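Diary > 2018 > June > Moving my aunt's things

2018-06-24
by Timo Hollmann

Up at 6 to get the early bus to Udwood. I had promised to have the upstairs of my aunt's house sorted before the end of the month and I've been putting it off. She is settled in Dindby now and says she doesn't want any of it back except the sewing machine and the blue jug. I found the jug straight away. The sewing machine is heavier than I remember and it will have to wait for the car.

Weather dull, then warm after eleven. I opened all the windows on the landing. One of the sash cords has gone, so I propped that one with a paint tin.

Did the bathroom cupboard first, then the linen. Most of the towels are fit for the dog and nothing else. I kept four. There were bars of soap at the back with the wrappers still on, and they had made everything smell of lavender, including the spare light bulbs.
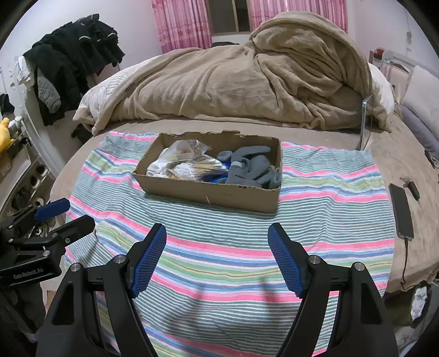 Hartmut Steinbach came over from next door at lunchtime with bread and a piece of cheese. He is 84 and still does his own hedge. We sat on the back step and he told me about the winter the lane was blocked, when my aunt walked to the Brinkmann shop and back with a sledge. He said it was 1980. My mother always put it two years later. I didn't argue.

He wants the ladder, so I gave him the ladder.

In the afternoon I did the books. 212 of them, counted because the man at Prutel pays by the box and wanted a number before he would drive out. He offered 80 for the lot over the phone. I said I would think about it, then rang back ten minutes later and said yes. Held on to the bird book and the atlas with her maiden name in it. The rest are mostly gardening and hospital romances, and the damp has got into the bottom shelf.

Still to do: the wardrobe, the loft, the drawer in the hall that won't open. Gas meter needs reading. Ask her about the piano stool, whether it was hers or on loan from the chapel.

Missed the half past five bus and waited for the next one. My back is sore and I have a splinter in my thumb from the loft hatch. Beans on toast, bath, bed before ten. Ring Dindby tomorrow after her breakfast.

Contact | © Timo Hollmann | Back to top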